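Home | Notebook | Protocols | Rigs | Parts list | Log in

Bag notebook, February, Nelly Chambi
Two-arm hold, navy tote, white backdrop
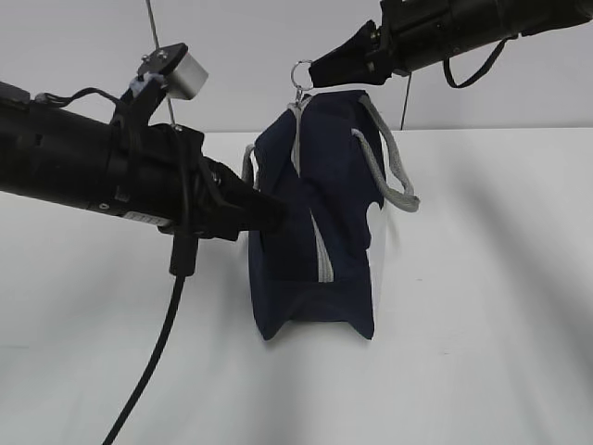

Navy tote between the two arms, right gripper on the ring, left jaws against the side.

I've wanted this bag to work since we started on soft goods, and today I finally have numbers I like! Everything below is the ring-first method, the one Amparo Montoya sketched on the Florex whiteboard and I was rude about at the time. Sorry, Amparo.

The old way was to grab fabric wherever the depth map said there was an edge. Fine for towels, terrible for a bag with handles, where you get a different shape every time and the policy has to relearn what a bag is. Ring-first goes for the one hard thing at the top, lifts, lets gravity do the sorting, and only then brings the left arm in against the side to steady it. Bottom corners still splay out into two points and the bottom edge sags a bit, but it's much the same sag from one trial to the next, and the mask picks it up beautifully.

Results, same start poses for both methods:
edge grasp: 9 good holds out of 42
ring-first: more than 22 out of 42 (a couple of trials I still want to rescore with Amparo before I write the real number)

"Good hold" = bag upright, both arms settled, pose estimate stable for 3 seconds. Same rule as the Srivastava runs, so we can put them in one table.

Things I noticed along the way:

- The pale piping down the front is a gift. The orientation estimate locks onto it almost at once. I'd like to try a bag without any, to find out how much we lean on it.
- The rope handles are still trouble. One of them tends to end up partly behind the left gripper and the tracker then swaps left for right. Grakorthorpe branch has the fix for swapped labels, not merged yet.
- White lining on a white background, on the right side of the bag. The mask eats into it and the bag comes out narrower than it is. Gray backdrop next? Ask Ustine if they still have the roll.
- Shadows on the table are soft enough to ignore with the current threshold. Didn't touch the lights.
- Left arm approach speed: slower is better, up to a point. Too slow and the bag starts to turn on the ring before the jaws get there. Left it at the middle setting.

To do: rescore, rerun with the ring turned sideways, then the handle-opening step, which I can't wait to start. Amparo, the logs are in the shared folder under "ring", please look at the late ones first, they're lovely.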